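Trade > Jewellery > Working Groups > Minutes

6 min read

Minutes of the Ring Sizing and Resizing Working Group, May

Present: representatives of Noltevlow, Stuveck, Van Wyk and Hiseo. Noltevlow took the chair. The meeting opened at 10.15.

1. Minutes of the last meeting
Agreed, with one correction under item 4, where "half size" should read "quarter size". Stuveck asked that the corrected page be sent out again on its own.

2. Mandrel checks
Van Wyk reported on the check of bench mandrels against the reference set. 200 mandrels were measured. 6 were outside tolerance, all at the large end, above size T. Wear was greatest on stepped aluminium mandrels in daily use. Steel mandrels showed no drift that could be measured with the gauges available.
Agreed: aluminium mandrels to be checked every quarter, steel ones every year.
Action: Van Wyk to write the check sheet.

3. Wide bands
Hiseo presented fitting records for bands 6 mm and wider. Customers sized with a narrow gauge came back for enlargement more often than those sized with a wide one. The paper covered 300 fittings at two counters. Stuveck noted that the counters had used different gauge sets and that the figures should not be merged until this was allowed for.
Agreed: wide gauges to be used for any band of 6 mm or more. The half-size allowance stays as guidance only. 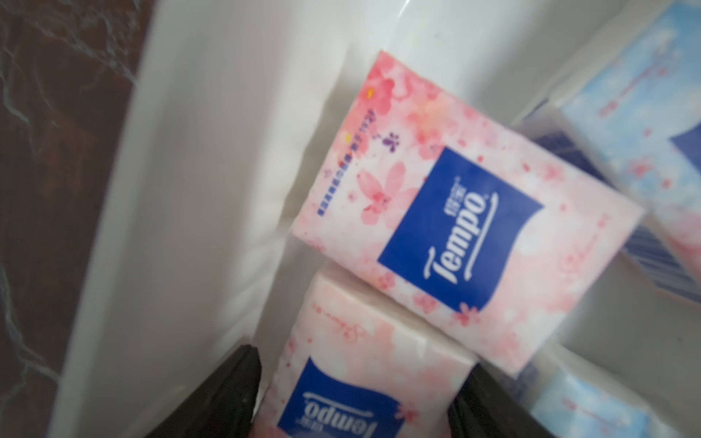
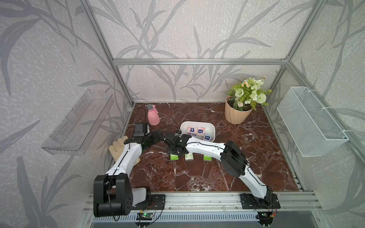
Stuveck wished it recorded that the half-size allowance had never been tested on comfort-fit bands and should be left out of the guidance for those altogether. The chair accepted this. The wording will be changed to cover flat-section bands only.

4. Resizing limits for pavé shanks
The present text allows one size either way. Noltevlow proposed half a size where stones run more than halfway round the shank, as bending opens the grain settings at the shoulders. Van Wyk preferred to leave the limit to the setter and to require a check of every stone under magnification before and after work. No agreement. Both wordings to be circulated.
Action: Noltevlow and Van Wyk to supply one paragraph each.

5. Eternity rings
Full eternity rings remain outside the resizing guidance. Hiseo asked for a standard sentence for the sales counter stating this before an order is taken. Agreed in principle. The draft was thought too long and was sent back.

6. Printing of the size card
A quotation for 2,000 cards was received. Stuveck pointed out that the printed circles must be proofed on the final stock. Approved, subject to a proof measured with callipers.
Action: Stuveck.

7. Any other business
None. The meeting closed at 12.40.

Comments

benchside: Item 2, was the temperature of the mandrels noted when they were measured? The reference set should be kept in the same room overnight.

K. in the workshop: I would back the half-size limit in item 4. Beyond that I usually end up tightening stones at both shoulders.

oldgauge: Will the card show inside diameter in millimetres as well as letters? The previous one gave letters only.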